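Prüfliste Software: Greiferdaten und Wahrnehmung, Projekt Varnero
Stand: 24. August 2019 — geprüft von Uthai Wiriya, Kommentare von Ketill Bergmann

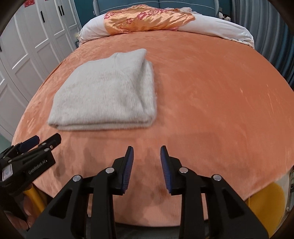
1. Zeitstempel und Synchronisation
[x] Beide Greifer laufen auf derselben Uhr
[x] Versatz zwischen Kamera und Fingerwinkel unter 2 ms
Kommentar: Läuft endlich stabil! Der neue Puffer von Norðdahl ist eine Freude, kein einziger Aussetzer in 60 Minuten.

2. Kalibrierung
[x] Verzeichnung des Weitwinkels bis in die dunklen Ecken herausgerechnet
[x] Nullpunkt bei geschlossenen Fingern neu gesetzt
[ ] Prüfsumme der Kalibrierdatei im Log
Kommentar: Prüfsumme fehlt noch, trage ich nach.

3. Segmentierung von Textilien
[x] Hellgrauer, gefalteter Pullover von der orangen Decke getrennt
[x] Finger und blaue Gummipads maskiert
[ ] Geblümter Überwurf auf dem Kissen als eigene Klasse
Kommentar: Die Kante am flauschigen Strick kommt wunderbar sauber heraus, Konfidenz 84 %. Beim Satinglanz springt die Maske — bitte Schwelle nicht anfassen, bevor wir das zusammen angesehen haben.

4. Planung und Grenzwerte
[x] Mindestabstand zwischen den Greifern im Planer aktiv
[x] Stopp bei verlorener Pose, 238 Testfälle bestanden
[ ] Wiederanlauf nur nach Freigabe durch Bediener
Kommentar: Der Planer von Prutel weicht richtig elegant aus, macht Spaß beim Zusehen. Wiederanlauf bleibt gesperrt, Ticket liegt bei Landmont.

Nächste Prüfung: Oktober, offene Punkte aus 2 bis 4 zuerst.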